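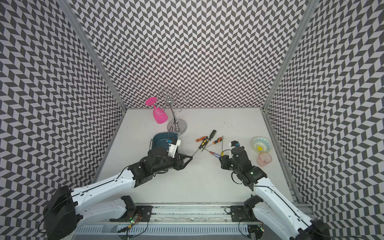
Who Pays for the Pitch?

Drillotier put its advertising account up for review this spring and invited 11 agencies to take part. We were one of them. We got as far as the second round and then went home, so read what follows knowing that it comes from a shop that lost.

Losing is part of the business and I have no complaint about the decision. The winning work was good. My complaint is with the arithmetic. When it was over I asked our people to add up their time, including the evenings, and the total for our agency came to 1,911 hours. That covers strategy, creative, production of the rough cuts, and a great many meetings about what the client might have meant by "braver." None of it was paid for by Drillotier. It was paid for by our existing clients, because their fees are the only money we have.

Clients do not like to hear this, and I understand why. If you hire Jurnar to look after your account, you would like to think that the people on your account are working on your account. Most weeks they are. During a big pitch, the best of them are somewhere else, and your radio script is being written by whoever is left in the building. 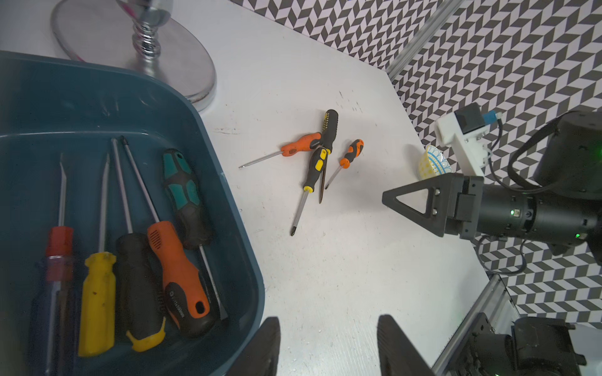 The usual answer is that agencies are free to say no. That is true, and we have said no more often in the last year than we used to. But an agency that never pitches shrinks. Accounts leave for all sorts of reasons, many of them nothing to do with the work, and they have to be replaced.

A better answer is for the client to ask for less. Ra ran its review last year with a written questionnaire, a long lunch, and one afternoon in a room with the people who would do the work. There was no speculative creative. It picked three agencies to meet on the strength of what they had already made for other people. We didn't win that one either, but it cost us very little and I would happily do it again. 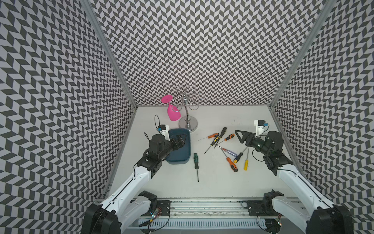

Pink wine glass on a chrome rack.

If a client does want to see finished ideas, it should pay for them. The fee doesn't have to cover the full cost. Even a modest check changes how a review is run — the invitation list gets shorter, the brief gets rewritten until it makes sense, and someone senior turns up to the presentations. When eleven sets of ideas come free, there is no reason to be careful about how many you ask for.

I would also like to see clients keep to their own timetable. The Drillotier review was planned for three weeks and took seven. Each extra week was used by every agency still in it to change things that had been fine the week before.

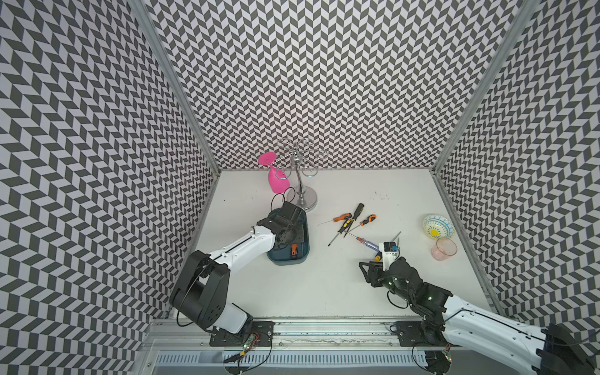
SALTARI, 04/05/2019 — From today, Jurnar will take part in unpaid creative pitches only when three or fewer agencies are invited. For anything larger we will send our credentials, answer any questions in writing, and meet whenever it suits. We will not send ideas.

We have told our current clients about the change. Two asked whether it would apply if they put their own accounts up for review. It would.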